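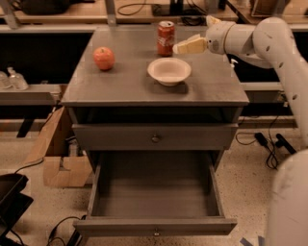
Zultomden Announce a Quiet Tour, Having Tried the Other Kind

Four-piece to play seated rooms in February behind second album "Skillau"

FOR IMMEDIATE RELEASE

Zultomden, the band once asked by a wedding venue to please consider the horses, will spend February playing the smallest rooms that would have them. The run of 7 shows supports their second album, "Skillau," out the same month on Comon Records, and opens on a Saturday at the Alemneh, a former shoe warehouse with 100 seats and one very good radiator.

"Skillau" was recorded in 20 days, of which the drummer was present for most. It has ten songs, two of them fast. Singer and guitarist Catrin Lloyd wrote the bulk of it on a borrowed nylon-string guitar after selling her amplifier to pay for repairs to the van, which has since been sold to pay for the album.

"People keep telling me it's a mature record," said Lloyd. "I'm 34 and I own a mandolin. I don't know what they were expecting."

Bassist and arranger Tsegereda Fikre, who joined after the first album and has been politely rewriting it ever since, scored the string parts for two violas and a cello. The cello will be on the road with the band. The violas have jobs.

"We used to finish a show and my ears would ring until breakfast," said Fikre. "Now we finish and I can hear what people say about us on the way out. I'm still deciding which I prefer."

The lead single, "Return Counter," is four minutes of fingerpicking and mild resentment, and is available now. A second, "Good Coat," follows when the band agree on which mix is the right one. Comon Records has asked us to say that this will be soon.

Each night will run as two sets with a break between them. The first is the new album in order, including the instrumental. The second is drawn from the debut, rearranged for instruments that can be carried up a flight of stairs, with up to three requests taken from the audience. Requests for "Freebird" will be played, in full, on the mandolin, and the band would like this to be understood as a warning.

Doors are at 7 p.m. and the music starts at 8. There is no support act. Latecomers will be seated between songs, and Lloyd may ask where they've been.

A vinyl edition of "Skillau" is limited to 567 copies, the number left after the pressing plant put the wrong label on the others. The mislabeled copies will be sold at the shows only, at a discount, and sound exactly the same – although several members of the band claim to prefer them.

Tickets are on sale through the venues' box offices. Review copies, interviews and guest list places can be arranged through the Comon Records press desk. Lloyd is available most mornings, Fikre most afternoons. The drummer prefers email.

ENDS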